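Okay so I finally did it, I quit keeping my whole life in my phone. Thread, because three people asked me how it's going and I keep typing the same reply.

Background for the new folks: I had 49 reminders set. FORTY-NINE. Some of them were from last February. One just said "call re: the thing" and went off every morning at 7:15 and I would swipe it away like a fly, every single morning, for months.

I never did find out what the thing was. If you were waiting on a call from me about a thing, I'm so sorry, please text.

Anyway my friend Mwanaisha has run her house off a whiteboard for years. Four kids, two jobs, a dog with a prescription diet, and she's the calmest person I know. So I asked her to show me how she sets it up and she laughed at me for a solid minute and then said "you write on it, hon."

She does have rules though! Only this week goes up. Next week can wait in a paper notebook in the drawer. And anything that's been up there for two weeks gets done that night or wiped off for good, no guilt.

The wiping off part is what got me. My phone never let go of anything. I had 4000 unread emails and a to-do app with a little plant in it that died if I ignored it. It died a lot.

Whiteboard appreciation post, basically:
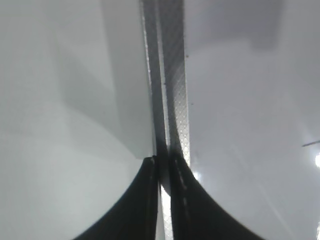
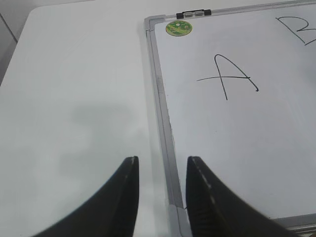
So, week one. I went way overboard. Color coding, a box for meals, a box for bills, a box called "someday" (Mwanaisha made a face at the someday box). By dinnertime on day two I couldn't find a single thing on there and my husband asked if we were solving a crime.

Week two I wiped the whole board and started over with one marker. Black. Left side is what has to happen, right side is groceries. That's it, that's the system, and I've stuck with it ever since.

Groceries has been the big surprise for me. Everybody in the house writes on it now. I used to get texts at the store like "do we have cumin" from a person who was standing in the kitchen, near the cumin.

My son has added "good cereal" every week without fail. He won't say which one. I've brought home three kinds so far and gotten three very polite thank yous, so the search goes on.

Couple of practical things since I know y'all will ask. Put it where you already stand around. Mine started in the hallway and I walked right past it for days. Next to the coffee maker, totally different story, I read the whole thing while I wait for my cup.

Also wipe it with a damp cloth every so often, even if it looks fine. I let a dentist appointment sit up there so long that I can still sort of read it. Ghost dentist.

And get a decent marker, please. I bought the giant cheap pack and half of them were squeaky and faint right out of the bag. Sanaa El-Sayed from my book club gave me two of her good ones and I've been hiding them from my family behind the oatmeal.

Do I still use my phone? Sure, for anything with a time on it, like appointments and school pickup changes. I'm down to three reminders and I pay attention when they buzz, which is new for me.

Okay, coffee's done and the board says "library books" with two underlines, so I'd better go look under some beds. Tell me what you all use! Paper planner people, I want to hear from you too, I've always been a little jealous of your stickers.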